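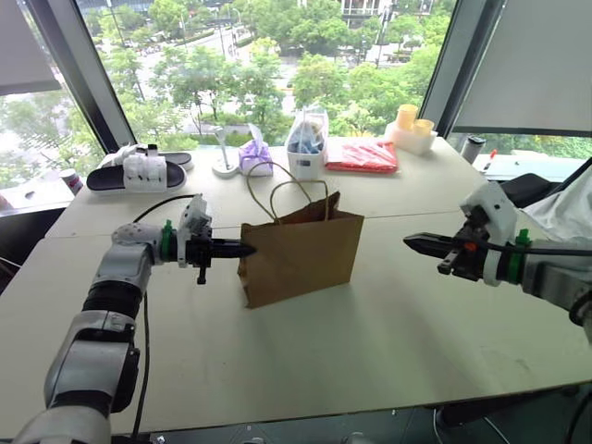 Mastton kraft carrier, twisted paper handles, standing open on a white tabletop.

Mastton Kraft Paper Carrier Bag
Sold in packs of 20 or 103

We get asked to call this bag "heavy duty." We won't. It's a brown paper bag with two twisted paper handles, and every supplier we've dealt with says theirs is the strong one. Mastton says it too.

So Nhung Vũ at our Tostley counter spent September handing them out with real orders — jars, books, boxed shoes — and wrote down what came back. Out of 27 bags she followed up on, two lost a handle. Both had been carrying jars. Make of that what you like, but we wouldn't put glass in one and walk home in the rain.

Good for: clothes, bread, gift orders, papers.
Not so good for: bottles, anything frozen, anything leaking.

The maker's sheet describes the bag as reusable. We'd say a few trips, if you're careful with the fold. It also says "premium finish," and we have no idea what that means on plain kraft.

The 103 pack is 100 bags plus three spares, packed that way at the Salinas warehouse. The price per bag is only slightly better than the 20 pack, so don't buy the big one for the savings alone.

Printing: not offered. A stamp works fine on the front panel if you let the ink dry.

Returns: unopened packs, 15 days.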